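Town Pool Laundry Moves to the Kalville Road Building

Starting in December, towels from the Balbridge pool and the senior gym will be washed at the old school kitchen on Kalville Road. The machines under the pool stairs have been switched off and will be sold for parts. Members who bring their own towels won't notice any change. Members who borrow one at the front desk should read on.

The pool lends out 662 towels in a normal week. Until now they were washed in two home-style machines that ran from opening time until late evening, and the dryer vent shared a wall with the family changing room. Several of you wrote to us about the heat and the noise in there. That room will be repainted once the vent is closed up.

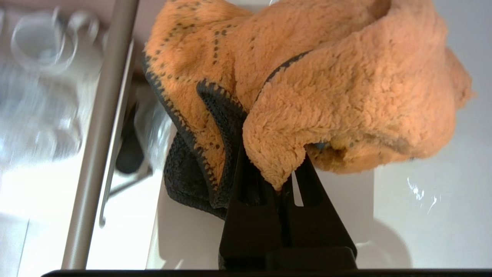 Borrowed towels now go in the gray bins by the exit, one bin on each side of the door. Please shake out hair ties, locker keys and swim caps first. Last winter the old machines stopped 19 times, and most of those calls were for something small stuck in the pump. The Kalville Road machines are larger and cost more to open up.

A few notes on washing microfiber at home, as people often ask at the desk. Wash it apart from cotton, which sheds lint that sticks to the pile. Use half the soap you think you need and skip fabric softener, which coats the fibers and leaves the cloth unable to soak up much water. Warm water is fine. Dry on low or hang it up. If an old cloth has stopped absorbing, run it twice with no soap at all and a cup of white vinegar in the first wash.
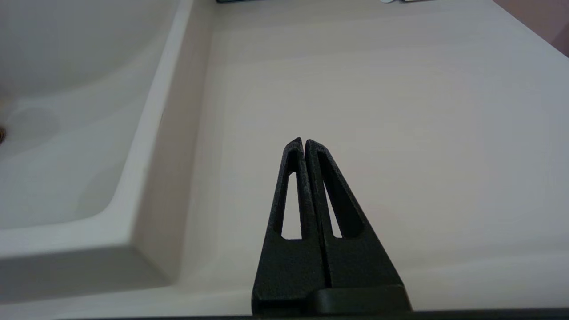 The desk fee for a borrowed towel stays the same through the spring. The cost of the move was $3000, paid from the repair fund, and covers the van racks, new bins and the plumbing work at Kalville Road. Fouad Salameh will handle the pickups, early in the morning and again at 2 p.m. The side gate on Tang Street needs to be clear at those times – please don't leave bikes against it.

Lost towels are kept for two weeks on the shelf behind the desk. We have 197 at the moment, many of them children's towels with names on the tag. Anything not claimed by the end of the month goes to the Flamus animal shelter, which has asked for bath sizes in particular. Goggles and water bottles are kept in a separate box, so ask for that one if you are missing either.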